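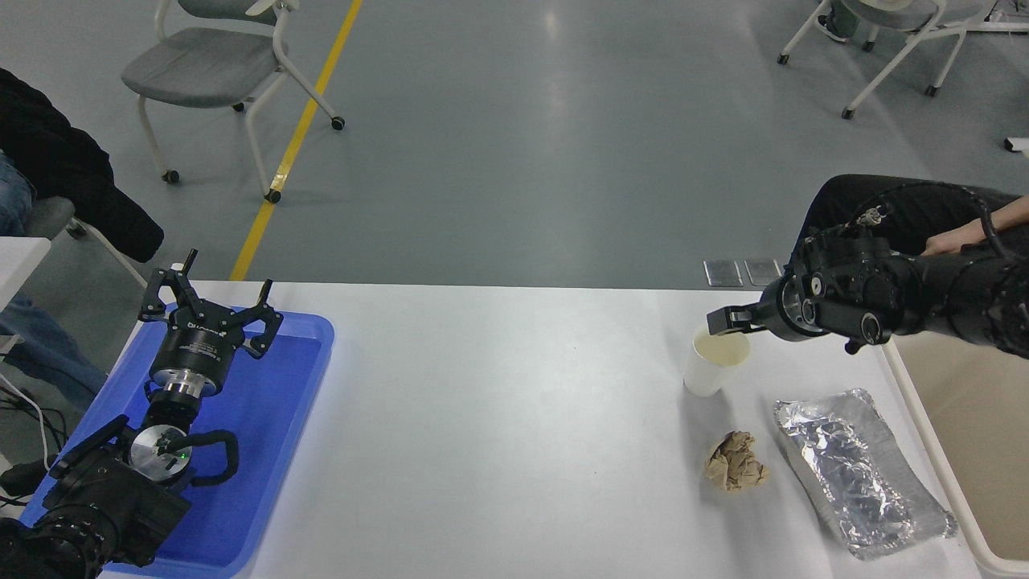

Last updated: February, by I-seul Jin (drinks rings section rewritten, superglue added)

1243 shares | 18 comments

Marks on white and pale tables and worktops

These notes cover flat, pale, hard surfaces: melamine-faced board, high-pressure laminate, powder-coated steel, gloss paint on timber, and solid acrylic-type worktops. Unsealed wood, marble and limestone are not covered. Several of the methods below would damage them, acids and limestone in particular.

Identify the surface first

Look at the underside and the edge. Melamine board shows chipboard or MDF beneath and usually has a separate edge strip with a visible join. Laminate shows a thin dark line at the edge where the sheet has been trimmed. Powder coat is slightly pebbled and a magnet will hold to it if the metal is steel. Solid acrylic-type tops are the same colour all the way through, so an old chip or screw hole will show white inside. Gloss paint can be dented with a thumbnail at an inner corner.

If the surface cannot be identified, treat it as paint, which is the least tolerant of the group.

Order of work

Start with the mildest method and stop when the mark has gone. Working in the other order saves a few minutes on one stain and costs the finish on the next.

1. Dry cloth, to lift grit.
2. Warm water and washing-up liquid, a few drops to a bowl. Leave a wet cloth on the mark for ten minutes before rubbing.
3. Bicarbonate paste, mixed thick enough to stay where it is put.
4. Isopropyl alcohol or methylated spirit on cotton wool.
5. Melamine foam block, used wet and with very little pressure.

Test steps 3 to 5 on the underside or behind a leg. Rinse between steps. Bicarbonate left behind under an acid cleaner will fizz and do nothing else.

Tea, coffee and squash rings

A fresh ring is sugar and colour sitting on top of the surface and comes off with step 2. An old ring on melamine or laminate has usually worked into fine scratches. Lay a folded piece of kitchen paper over it, wet the paper with the washing-up solution, cover with cling film and leave for an hour. Most of the colour will move into the paper. What remains normally goes with bicarbonate paste.

Tea on a solid acrylic-type top sometimes needs oxygen bleach powder. Two teaspoons in half a litre of hot water, applied on a cloth for 15 minutes, then rinsed twice. Do not use it on gloss paint.

Paper cups leave a fainter ring than mugs, but the rolled base can wick if a drink has been standing in it all afternoon. The mark is often slightly waxy. Hot water alone smears it; use spirit first and then detergent.

Ballpoint, felt tip and permanent marker

Spirit on cotton wool. Dab from the outside of the mark inwards and change the cotton wool as soon as it is coloured. Wiping with a loaded pad spreads the dye over a larger area, and on melamine a pale blue or pink haze may then be permanent.

Dry-wipe marker drawn over permanent marker and wiped off at once will lift some of it. It is a useful trick when there is no spirit in the building. It takes several passes.

Highlighter is water-based and comes off with detergent, but yellow highlighter tends to leave a tint that shows up only in daylight. Check it near a window before putting the cloth away.

Black scuffs

Grey and black scuffs come from rubber feet, cable sheathing, shoe soles and the undersides of unglazed pots. Nearly all of this is material deposited on the surface, although it looks like a scratch. Run a fingernail across it. If the nail does not catch, it is a deposit.

A clean white pencil eraser removes most of it dry. The foam block is quicker on a large area but it is a fine abrasive, and on a gloss finish it leaves a dull patch that cannot be put right without polishing the whole top. On matt or textured finishes this is not usually a problem.

Aluminium and stainless steel leave a grey metallic line which looks similar. The eraser will not touch it. Use a cream cleaner of the non-scratch type, rubbed lightly along the line and not across it.

Rubber feet that have stood in one place for months may leave a yellow or brown disc. This is plasticiser that has migrated into the coating. It does not come out. Put the appliance back on top of it, or put felt pads under the feet on day one.

Oil and grease

Detergent first. For a film of old cooking oil, washing soda is more effective: one level tablespoon to a litre of hot water, gloves on. Keep it off bare aluminium trim, which it will darken. Machine oil and cycle grease need white spirit on a rag, then detergent to remove the white spirit. Put the rag outside to dry flat before binning it.

Glue

PVA: soak with warm water until it turns white, then lift with a plastic scraper.

Hot-melt glue: put a bag of ice on it for five minutes and push it off sideways.

Label adhesive: vegetable oil for half an hour, scrape, then detergent. Spirit is faster on modern labels.

Superglue: acetone will soften it, and will also strip gloss paint and etch a solid acrylic-type top. It is reasonably safe on laminate if kept to the spot. On anything else, scrape with an old bank card held nearly flat, a little at a time, and accept a trace.

Epoxy, once hard, stays. Warm it with a hairdryer and try the scraper once.

Yellowing

General yellowing of a pale top is caused by light, heat or smoke. Smoke film washes off with washing soda solution and the rinse water will be brown. Yellowing from light is in the surface itself. The usual evidence is a paler patch where a tray or a lamp has stood. Bleach does not reverse it and roughens the coating, so that it takes up dirt faster afterwards.

The bench at Prisomley, which sits under a south window, was treated for a yellow cast three times before it was noticed that the area under the tool tray was a different colour. It was turned end for end and is now yellowing evenly.

Heat marks

White bloom on paint from a hot dish can sometimes be eased with a hairdryer on low, held a hand's width off. Brown scorching on melamine is permanent. Blistering in laminate means the glue line has failed; if it is caught within a day, cover with a tea towel, warm with an iron on its lowest setting and weight it with books overnight. This works in perhaps half of cases.

Prevention

Use trays. A plastic tray with a lip, kept for messy or oily items, stops more marks than any coating. Wash the underside of the tray as well as the top, as trapped grit will cut a circle into the table every time it is shifted.

Keep open drinks at the far end from any work. Wide mugs are steadier than tall cups. A paper cup less than a third full is easily knocked.

Put felt or cork under anything heavy with rubber feet. Lift, do not drag.

Wipe down with plain detergent solution once a week and dry with a second cloth. Silicone polish makes a white surface look good for a day and then holds dust. It also prevents tape and filler from sticking later.

Do not mix products. Chlorine bleach with any acid descaler gives off chlorine gas.

Replacing the top

A plain white board is often cheaper than the time spent restoring one. The off-cut shed at Cladham will trim to size while you wait, Thursday mornings only. Skokthorpe stocks iron-on edging in 18 mm and 22 mm widths; buy the wider and trim it back with a sharp chisel held flat to the face. Ó Flaithearta supply turned legs and frames but will not cut board.

When fitting, seal the underside and all four edges before the top goes on. Leave the protective film in place until the screws are in, then peel it within the week. Film left on in sunlight bonds to the surface and comes away in strips.

666 people marked this page as useful | Comments (18)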